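Workshop and Kitchen Tips: House Rules for a Bench-Top Robot Arm

Filed under: Tables and work surfaces, Safety, Small automation

These are the rules we keep at Zustside for a small arm that shares a table with people. They were written for a spare room and a kitchen-sized table, and most of them work just as well in a garage. If your arm came with a manual, the manual wins wherever the two disagree.

Before you switch on

Clear the table first. Take away mugs, phones, keys and anything with a strap. Put back only what the job needs.

Check that the base is tight. Push the arm at the shoulder with the power off and watch the base plate. Any rocking means the bolts or clamps need attention before anything else is done.

Find the stop button and press it once. Do this at the start of every session, with the arm powered and standing still. Reset it and carry on. A stop button that hasn't been pressed since March is one you are only hoping about.

Look along the cable from the wrist down. It should have enough slack for the wrist to turn both ways and not so much that a loop can catch on a plate or a handle. Re-tie it if it has crept.

Tie back hair, take off lanyards, roll up loose sleeves. Gloves stay off near the gripper unless the job calls for them.

Marking the reach

Work out how far the arm can go at full stretch, gripper included, and add a hand's width. Mark that line on the table with painter's tape. Masking tape leaves glue on bare wood if it sits for more than a week or two, so pull it up and put down fresh.

People's things live outside the line. So do drinks. Chairs go outside it too, which sounds fussy until somebody leans forward to look at something.

If the table is against a wall, check the back as well. A shelf that clears the arm at rest may not clear it on the way up.

Speed

Run every new motion slow the first time. We use the lowest setting on the controller for the first pass and keep one hand at the stop button. If the first pass is clean, run it slow again with the objects in place. Only then bring the speed up, in steps.

Go back to slow after any of the following:

a change of gripper fingers
a knock to the base or the table
a software update
a change in where the plate or tray sits
anyone new at the table

Choosing what to handle

Start with light, dry, unbreakable things. Empty bottles, sponges, wooden spoons and old remotes are all good. Glass, knives, lighters and anything pressurized stay off the table altogether.

Take the batteries out of any remote or toy you are using as a practice object. It saves the air conditioner coming on in the middle of a run, and a cell that gets squeezed or dropped often enough will leak.

Small bottles should be empty, rinsed and capped. Caps are worth a second look, as a loose one comes off in the fingers and rolls under the base.

Long thin things are harder than they look. Pens, straws and rods turn in the grip and swing out to one side, so leave more room around them than their size suggests.

Plates and trays

Use a shallow plate with a low rim. A deep bowl hides small items from the side and gives the fingers something to hit on the way in.
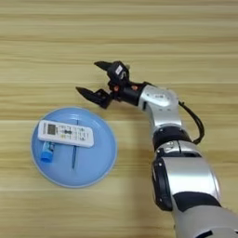 Plastic is better than china for a practice plate. If it slides, put a square of damp cloth or shelf liner underneath. Don't tape the plate down. It should be free to move if the fingers catch the rim, and a plate that slides an inch does less harm than one that holds firm and strains the wrist.

When things are stacked or crossed over each other, plan to lift the top one first. Pulling from underneath drags the rest off the plate.

Open the fingers fully before the approach, and come down clear of the rim.

Hands and turns

One person runs the arm. That person says "moving" before it moves and "stopped" when it has stopped, and nobody reaches in until they hear the second word. To rearrange the objects by hand, pause the arm and lock the controller. Pausing alone isn't enough if the controller is lying where an elbow can find it.

Children and pets stay out of the room while the power is on.

Never catch a falling object. Let it drop, stop the arm, then pick it up.

Looking after it

Wipe the shell with a barely damp cloth, power off. No spray near the joints.

Check the small screws at the gripper every 2 weeks if the arm is used daily. Snug is enough. If one keeps working loose, a touch of removable threadlocker will hold it.

Write down anything odd in the log, with the time: a new noise, a jerk, a warm joint. Ours is a Kustier notebook on a string at the end of the table, and the entries can be one line long.

Shutting down

Put the arm in its rest position, open the gripper so that nothing is left held, then cut the power at the wall. Clear the plate and coil the controller lead. The tape stays.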